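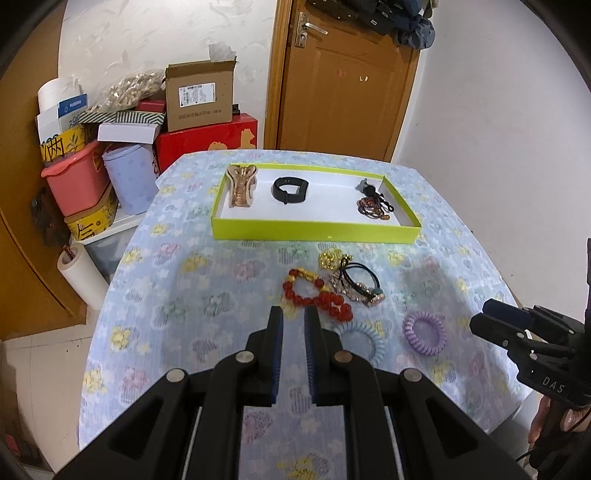

2026-01-18. Jonah 4 this morning, the sulking chapter. Glad to have got through it, no idea if it went in. Had meant to be done writing by Friday night and was still crossing things out before breakfast. The trouble is everyone knows the fish and then stops reading. I wanted the plant. God grows him a plant, he's pleased with it, it withers, and he's angrier about that than he ever was sorry for a whole city. Needed something from my own life to put next to it and got stuck, then thought of the green box lid on the flowery tablecloth, hair clip, black fitness band, the brown and orange beads all in a bundle. If one of those bracelets went missing I'd have the house upside down by teatime. Would I turn the house upside down over Nineveh. No. Put that in nearly word for word and a couple of people looked at their wrists.

Chapel cold. Heating came on during the notices, as per usual, so warm just in time for the sermon, fatal. Two asleep that I could see from the front. One of them is always asleep and tells me afterwards which bit he liked best.

Hymn 231 was a mistake. Wrong tune in my head when I picked it, and Edith played the one in the book, quite rightly, and we all limped after her for four verses. She was very nice about it. Must ask her BEFORE Thursday next time, not on the doorstep.

Psalm 46 for the reading. Edith Rengifo's niece read it, far too fast, then slowed right down at "Be still, and know that I am God", which made the hairs go up on my arms. Better than anything I said. Did tell her so. Hope she didn't think I was just being polite.

Afterwards over tea Anselmo Lacerda had me up against the hymn book cupboard. Wanted to know why the book finishes on a question. Why don't we hear what Jonah said back? I gave him the usual answer, that the question's meant for us. He wasn't having it. Said that was what preachers say when they don't know. Fair. He thinks Jonah did come round, otherwise who told the story? Somebody had to pass on the prayer from inside the fish and the row outside the city wall, and it doesn't make Jonah look good at all, so if it came from him he must have got over himself. I've been turning that over all afternoon. Wish I'd had it on Friday. Not sure it would stand up – there are plenty who'd say it's a story somebody made to teach with, and I've leaned that way myself since college – but even so. A man telling a tale against himself. I'd have preached that quite happily.

Casden lot want me in May. Morning and evening, same Sunday, and would I do a series "to match". Match what? Said yes to the morning. Haven't said yes to the evening and don't mean to, Reltden is on the same road but it's still a long way back in the dark and last time I was no use to anyone on the Monday.

Read a bit of Baumgart after lunch, the old commentary, the one with the spine gone. He spends pages on what sort of plant it was. Gourd, castor oil, ivy. Nothing on why Jonah was so happy with it. The only place in the book he's happy at all! Exceedingly glad, over some shade. I do find that touching now I've stopped being cross with him. Four chapters and one good afternoon. Should of said that too.

Prayers tonight, short. Clollville, the two in hospital, the girl who read. Tried to pray for somebody I don't want to. Got as far as the name. Jonah would of managed less, I suppose, but that's a low bar to be setting. Will try again tomorow.

To do – ring Edith re hymns. Psalm 16 for next week, check nobody had it at Advent. Write back to Casden. Find the other glove. Ask Anselmo if he'd lead the Wednesday group on Jonah 2, he'll say no and then turn up with notes.

Tired now. Kettle, bed.

3 comments · 5 shares
Back to top | Contact | © All entries remain the author's own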